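Annotate the time base first

Most of the arguments I read about learning manipulation from hand-held grippers are arguments about the policy: how many demonstrations, which encoder, how long an action chunk. My view is that a large share of the failures blamed on the policy are made earlier, in the code that turns recordings into trajectories, and that this code deserves the same review as a controller. In most groups it gets a folder named utils.

Take time. A two-handed recording has at least three clocks in it: one for each gripper's camera and one for whatever watches the workspace from the head. Each device stamps a frame when it finishes the exposure, or when the frame reaches the buffer, or when the writer gets to it, depending on the vendor and the firmware. The Fletbridge logger we used until June recorded the last of these. On a quiet machine the offset was stable and calibration removed it. Under disk load it drifted by up to 37 milliseconds in a single take, and a fixed correction cannot absorb a drift.
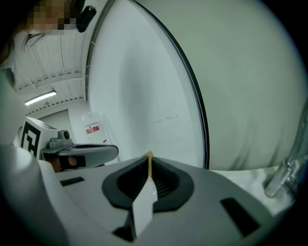

A hand moving at 600 millimeters per second covers 22 millimeters in that interval. For a policy that has to close two fingers on something small, that is the whole margin. The loss curve will not show it. The network learns the average of a correct label and a late one, and the robot hesitates before contact. Someone then proposes more data.

Pose is the second case. Fiducial cubes are cheap and well understood, and I have no objection to them. My objection is to the habit of treating a detected tag as a measured pose. A single square seen nearly face on has a well-known ambiguity: two orientations explain the corners almost equally well, and noise picks between them. A cube helps when two faces are in view. When one is, the solver should return both hypotheses with their residuals and leave the choice to a smoother that knows where the hand was a moment ago. Visora's tracker returns one pose and a confidence value between zero and one. I have not found any relation between that value and the error.

We reprocessed 129 household takes with the two-hypothesis version. The raw detections were the same, the smoother was the same, and the flips that used to appear as wrist rotations of implausible speed were gone from all but 4 takes. Those are now rejected by a rate limit and listed by name in the build log. Before, they were in the training set.

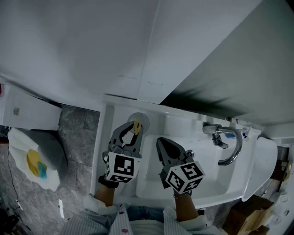
Small domestic rooms make all of this harder. The operator stands close to the work, one hand passes in front of the other, and large white surfaces give visual odometry very little texture to hold on to. The head view supplies the relation between the two hands, so when it loses a marker the software has to decide what it still knows. Interpolating across the gap is acceptable for a few frames. Interpolating across a grasp is inventing a demonstration. The file format should be able to say which of these happened, and most formats cannot.

That is the change I would ask for first. Every pose in a released trajectory should carry a covariance, a source — measured, smoothed or filled — and the clock it was stamped with. Lambert, our internal format, stores all three and the files grew very little, as images dominate the size. Brolora's importer drops the fields without a warning, so we keep a sidecar file.

The usual reply is that a large enough model will average the noise away. It will average away noise with zero mean. Latency has a sign, and tag flips cluster at particular viewing angles, which in turn cluster at particular tasks. Until the pipeline reports those errors per take, I would hold off on comparing two policies trained on its output.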